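Outreach > Meal Nights > Kitchen Checks

Fakell Hall kitchen check, before community supper
Last updated: October

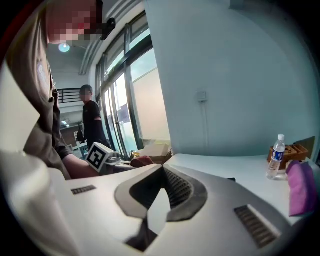 1. Fridge temps logged. OK. Chest freezer lid not sealing, Jiller coming to look
2. Extinguisher by stove, tag current. OK
3. Back exit clear. NO, 14 folding chairs stacked there again. Moved
4. Hand sink: soap yes, towels low
5. Allergen cards out on serving table. Need new ones, old set is smudged
6. Seating under 100. OK
7. Stove gas off at close. Two people chek, both initial

Junen Street Outreach, Room 353. Back to top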